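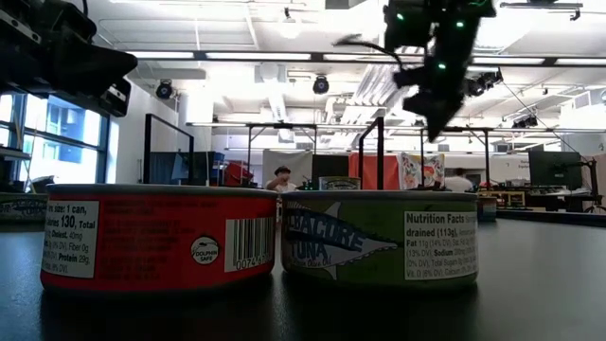
Tema 3. Leer una lata (y luego guardarla como es debido)

Apuntes de la asignatura de Conservas y Despensa, curso de Wedmont. Revisados el 2021-09-29. Quien tenga la versión de marzo puede usarla para calzar una mesa.

3.1 La etiqueta

El atún es un alumno aplicado: casi todo lo que hay que saber lo lleva escrito encima, en letra pequeña y en el costado que queda contra la pared del armario. Empezamos siempre por la ración. Una etiqueta que dice "size: 1 can" nos ahorra la división; con 130 calorías y 29 g de proteína por lata entera ya se puede trabajar. Otra que dice "drained (113g)" habla del pescado escurrido, y el aceite que se va por el fregadero no entra en la cuenta. Comparar las dos cifras sin mirar esto es el error clásico del primer parcial.

El albacora en aceite de oliva trae 11 g de grasa (14 % del valor diario) y 380 mg de sodio. El sello "DOLPHIN SAFE" se refiere a los delfines. No dice nada del sabor, ni de la sal, ni de la opinión del atún.

3.2 El envase

Miren el borde, la tapa y la costura, por ese orden. Una tapa con anillos concéntricos no es un adorno: los anillos dejan que el metal ceda durante la esterilización y vuelva a su sitio. Si la tapa está abombada, la lata se tira. No se huele, no se "prueba un poquito", no se le regala al vecino.

3.3 Orden en el estante

Se coloca por filas, de pie, lo alto detrás y lo bajo delante.

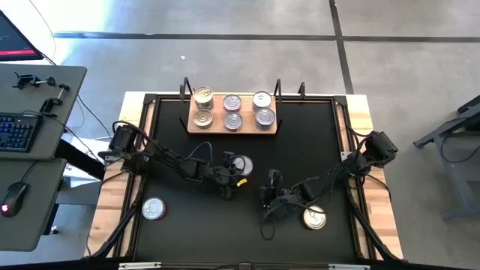 La bandeja de madera tiene la ventaja de que se saca entera y obliga a decidir qué cabe. Las latas sin etiqueta plantean otro problema, conocido en Prastport como "cena sorpresa". Rotulen la tapa con la fecha antes de arrancar el papel. El manual de Kovalchuk dedica 18 páginas a este asunto; basta con la primera.

Ejercicio: traer dos latas de casa, anotar la ración y el sodio de cada una, y calcular ambos por 100 g escurridos. Entrega en papel. Las latas se devuelven llenas.

Contacto: Beca Watkins, despacho 399 · © Aulas Arnavon · Volver arriba

Comentarios

marisa_t: ¿Vale una de mejillones?

B. Watkins: Vale. Escurridos también.

Joan P.: En el 3.1, ¿el sodio del albacora es por lata o por ración? Me sale distinto que a mi compañera.

despensero: La versión de marzo no calza nada, es demasiado fina.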